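Sternosus laundry cell: pre-run check
Checked by Zohreh Ansari, October, before run 367

Drum empty: OK
Fingers open, touching nothing: OK
Basket on floor, in front of washer door: OK
Floor clear: small specks, sweep again
Stop button, 3 presses: OK, instant every time!

Comment (Mounir Erraji): Love how this is going. With wrist and head views trained together, misses fell to 8 in 600 grasps. Keep logging both!

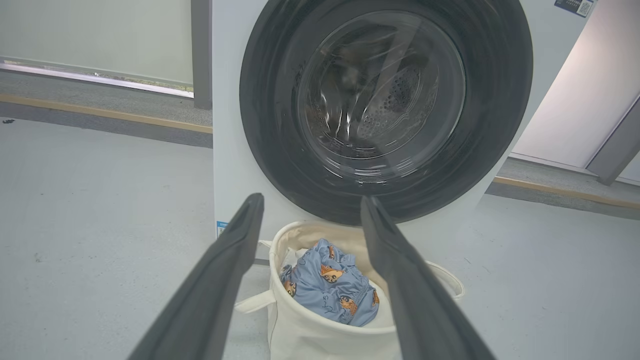
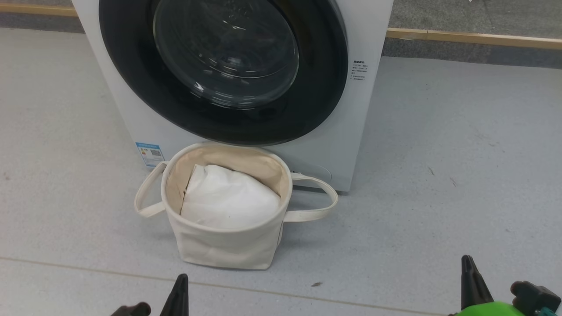

Canvas basket at the washer, wrist view first, then head view.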